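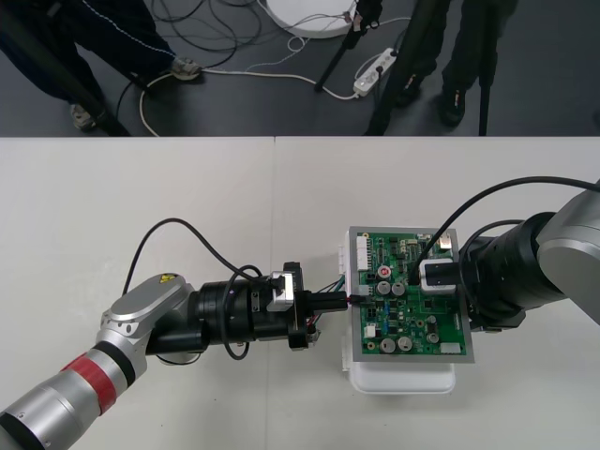
Conectores, cables y mucha paciencia

¡Hola otra vez! Este mes toca hablar de placas, que era un tema que tenía pendiente desde el número anterior (gracias a quienes me lo habéis recordado, y no habéis sido pocos). La placa verde del principio, con su marco metálico y de pie en su soporte blanco, me viene de perlas, porque hoy quiero contaros cómo me organizo yo cuando hay que enchufar cosas en un circuito sin acabar de los nervios.

Lo primero, la placa levantada. Yo pasé años trabajando con ellas tumbadas en la mesa y acababa con el cuello hecho polvo, hasta que en el taller de Nonetitz vi un soporte de los sencillos y me hice 2 para casa. ¡Qué diferencia! Ves el conector de frente y entras recto, que es media batalla ganada.

Lo segundo: mirar antes de empujar. Fijaos en los condensadores plateados, los que van en parejas. Sobresalen bastante, y si vas con prisa te los llevas por delante con el dorso de la mano (me ha pasado, y en una placa de Trudach que encima no era mía). Yo miro por dónde va a pasar el cable, lo acerco despacio y sujeto siempre la clavija por el cuerpo, nunca tirando de los hilos. Con los finitos de colores, rojos, azules y blancos, todavía más cuidado.

Y una manía personal: los mazos largos los marco en los dos extremos con cinta de papel. El último equipo que abrí llevaba 22 cables y tardé 5 minutos en volver a dejarlo como estaba, cuando antes se me iba la tarde entera.

Para octubre me he propuesto ordenar por fin la caja de conectores sueltos. Si tenéis algún sistema que os funcione, contestad a este correo, ¡que lo leo todo!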